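5장. 침실 정리 작업의 시연 수집

본 장은 Temska 양팔 플랫폼에서 '바닥 쓰레기 수거' 과제의 시연 데이터를 기록하는 절차를 규정한다. 장비 조립과 관절 영점 보정은 4장을 따르며, 보정이 끝나지 않은 장비로 기록한 데이터는 Sanska 저장소에 등록할 수 없다.

5.1 기록 전 준비

1. 조작자 단말에서 Rerar 기록 프로그램을 실행하고 과제 코드와 장소 코드를 입력한다.
2. 머리 카메라, 왼팔, 오른팔의 상태 표시가 모두 '정상'인지 확인한다. 하나라도 '지연'으로 표시되면 해당 장치를 다시 연결한다.
3. 양팔을 대기 자세로 옮긴 뒤 그리퍼를 각각 2회 개폐한다.
4. 팔 외부로 노출된 케이블의 여유 길이를 점검한다. 팔을 최대로 뻗은 상태에서 케이블이 당겨지면 고정 위치를 조정한다.
5. 비상정지 버튼을 조작자의 손이 닿는 곳에 둔다.

주의: 동작 전원이 켜져 있는 동안에는 팔의 작업 반경 안에 들어가지 않는다. 물품을 다시 배치할 때에는 반드시 일시정지 상태로 전환한다.

5.2 물품 배치

1. 쓰레기 물품은 형태와 재질이 서로 다른 것으로 고른다. 내용물이 남아 있는 용기는 사용하지 않는다.
2. 물품을 카펫 위에 놓되 매 에피소드마다 위치와 방향을 바꾼다. 같은 배치를 반복한 에피소드는 검수에서 제외된다.
3. 쓰레기통에는 비닐을 씌우고 가장자리를 바깥으로 접어 고정한다.
4. 침구, 쿠션 등 과제와 무관한 물품은 치우지 않는다. 학습 모델은 수거 대상과 그 밖의 생활용품을 구분할 수 있어야 한다.

참고: 한 장소에서는 배치를 16종 이상 확보한 후 다음 장소로 이동한다. 쓰레기통의 위치도 배치의 일부로 본다.

5.3 에피소드 기록

1. '시작'을 누르고 신호음이 울린 다음 조작을 개시한다.
2. 물품을 한 번에 하나씩 집어 쓰레기통 위로 옮긴 뒤 그리퍼를 연다. 양손으로 동시에 집는 동작은 별도 과제 코드로 기록한다.
3. 물품을 놓친 경우 기록을 중단하지 않고 다시 집는다. 재시도 동작은 학습에 유효한 자료로 취급한다.
4. 동일 물품에 대한 재시도가 5회를 넘으면 '실패'로 표시하고 종료한다.
5. 모든 물품을 수거하면 양팔을 대기 자세로 되돌리고 'Ok'를 누른다.

주의: 침대와 소파 사이와 같이 폭이 제한된 곳에서는 팔꿈치 관절이 가구에 닿지 않도록 본체 방향을 먼저 맞춘다. 접촉이 발생한 에피소드에는 '접촉' 표지를 붙인다.

5.4 머리 카메라 시야 확인

기록을 시작하기 전에 미리보기 화면에서 양쪽 그리퍼, 쓰레기통 입구, 바닥의 수거 대상이 함께 보이는지 확인한다. 납작한 포장지는 카펫에 붙어 윤곽이 흐려지기 쉬우므로 확대하여 판별한다.

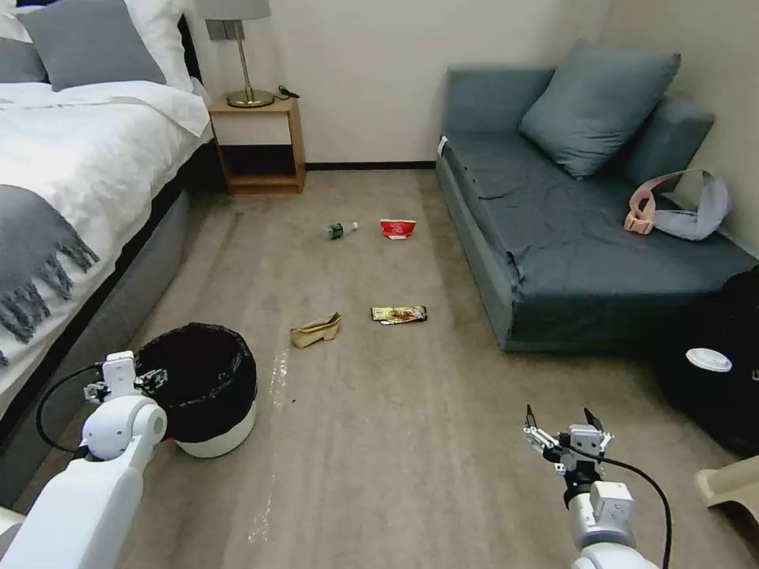
재시도 횟수를 물품별로 세는지 에피소드 전체로 세는지 혼동된다는 현장 의견이 5월 개정안 회람 중에 접수되었으며, 빈 병처럼 구르는 물품은 첫 시도에서 밀려나는 일이 잦으니 물품별 기준을 명시해 달라는 요청이 함께 있었다. 이에 따라 5.3의 4항은 물품별 횟수로 적용한다. 그리퍼가 물품에 닿지 않은 접근 동작은 횟수에 포함하지 않는다.

5.5 저장 및 검수

1. 종료 후 재생 화면에서 영상과 관절 값의 시각이 일치하는지 확인한다.
2. 결과 표지(성공, 실패, 접촉)를 지정하고 물품 목록을 입력한다.
3. 연속 9개 에피소드를 기록할 때마다 중간 저장을 실행한다.
4. 당일 작업분을 Sanska 저장소에 전송하고, 전송 완료 표시를 확인한 다음 단말의 임시 파일을 삭제한다.

참고: 거주자의 얼굴, 우편물, 화면 등 개인정보가 촬영된 에피소드는 전송하지 않고 '보류' 폴더로 옮긴다. 보류 자료의 처리 절차는 7장에 따른다.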